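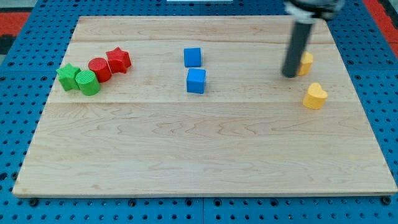 Page 7 of 20

Sorting blocks on a plain board: keep the groups or mix them up?

kokonmama
Posted June 2, 2018
OK so I finally gave up on the plastic tray that came with our Noron blocks and got a plain wooden board instead, and I love it!! Nice pale wood, no slots, no pictures telling you what goes where. I've been putting the blocks out by color, greens next to reds on the left, then the blue cubes, then the yellows off on their own (my kid likes a gap between piles, don't ask me). Does anyone else set theirs out first, or do you just dump the bag and let them have at it?

dandberg_dad
Dump the bag. Sorry! If you've already put the colors together there's nothing left for the kid to sort.

kokonmama
Well, sort of, but I leave the shapes mixed. There's a green star and a green cylinder side by side, and same thing with the red. So she can pull out the stars if she wants to go by shape.

threecoffees
I'm with kokonmama on this one. Mine is two and if I dump 60 blocks on the floor he walks away. A few on a board and he'll sit there until lunch. Love the stars btw, our set only has cubes and cylinders and they roll under the couch constantly (the cylinders, I mean).

dandberg_dad
My two did fine with the whole bag. Maybe it's a kid thing and not a board thing.

threecoffees
Could be. You also have a bigger living room than me lol

plumjam
Is the board sanded or did you have to finish it? We bought one from Coetzee in August and the edges were so rough I sent it back.

kokonmama
I went over the edges with fine sandpaper and left the top alone, you can still see the grain. No oil or anything. It marks a bit if she bangs the cubes on it but I don't mind that.

plumjam
Thanks! I'd still oil it, bare wood and jelly hands is a bad combo in this house.

dandberg_dad
Oil makes the blocks slide, I tried it. Stick with bare.

plumjam
Mine didn't slide?? Maybe you used too much. I wiped it off after 20 minutes and let it sit overnight.

dandberg_dad
I did not wipe it off. That might be my problem.

kokonmama
Going to try a corner on the bottom first and see. Will post when it's dry.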